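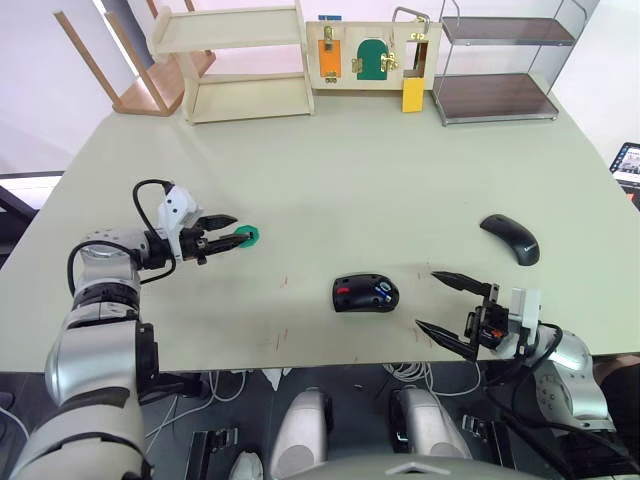

Arbeitsplatz: Ergebnisse der Umfrage und neue Sprechstunde

Im Mai haben wir gefragt, wie ihr an euren Schreibtischen sitzt und was euch dabei stört. Über 200 Kolleginnen und Kollegen bei Prellis haben geantwortet, dafür vielen Dank. Die Auswertung hat länger gedauert als geplant, weil viele die Freitextfelder genutzt haben und wir alles lesen wollten.

Am häufigsten genannt wurden Beschwerden an Handgelenk und Unterarm. 84 Personen gaben an, dass sie diese mindestens einmal pro Woche spüren, meist auf der Seite, mit der sie die Maus bedienen. Erst danach kommen Nacken und unterer Rücken. Am Standort Awasthi wurde außerdem oft das Licht bemängelt. Die Hausverwaltung kennt das Problem, einen Termin für die neuen Jalousien gibt es noch nicht.

Rungnapa Khunthong aus dem Arbeitsschutz hat sich in den letzten Wochen eine Reihe von Plätzen angesehen. In vielen Fällen lag die Maus zu weit weg, oft neben einer breiten Tastatur mit Ziffernblock, der kaum gebraucht wird. Der Arm ist dann dauerhaft gestreckt und die Schulter zieht nach oben. Wer den Ziffernblock nicht benötigt, kann über das Ticketsystem eine kompakte Tastatur bestellen. Eine Begründung ist dafür nicht nötig.

Zur Einstellung empfiehlt sie Folgendes: Zuerst den Stuhl so hoch stellen, dass die Unterarme locker auf der Tischplatte liegen. Die Maus gehört direkt neben die Tastatur, der Ellenbogen bleibt nah am Körper. Die Zeigergeschwindigkeit darf ruhig höher sein als gewohnt, damit die Hand kleinere Wege macht. Nach ein, zwei Tagen hat man sich meist daran gewöhnt. Und wer viel mit Tabellen arbeitet, sollte sich ein paar Tastenkürzel angewöhnen – eine Liste liegt im Intranet unter »Gesund arbeiten«.

Zum Ausprobieren stehen im Materialraum zwei Modelle bereit: die senkrechte Maus von Fenine und der Trackball von Grellum. Beide können für zwei Wochen ausgeliehen werden. Bitte tragt euch in die Liste an der Tür ein und bringt die Geräte mit Kabel und Verpackung zurück. Die Fenine gibt es leider nur für Rechtshänder, eine linke Ausführung ist bestellt.

Noch ein Hinweis zu den Handballenauflagen: Sie sind für die Pausen zwischen den Bewegungen gedacht. Wer das Handgelenk beim Arbeiten fest darauf abstützt, belastet es eher zusätzlich. Bei Beschwerden, die länger anhalten, wendet euch bitte an die Betriebsärztin – die Anmeldung läuft wie bisher über das Sekretariat.

Die Sprechstunde am eigenen Schreibtisch beginnt nach den Ferien und dauert pro Person etwa eine Viertelstunde. Termine vergibt Rungnapa Khunthong per Mail. Wer überwiegend zu Hause arbeitet, kann ein Foto des Arbeitsplatzes mitschicken, am besten von der Seite und mit normal eingestelltem Stuhl.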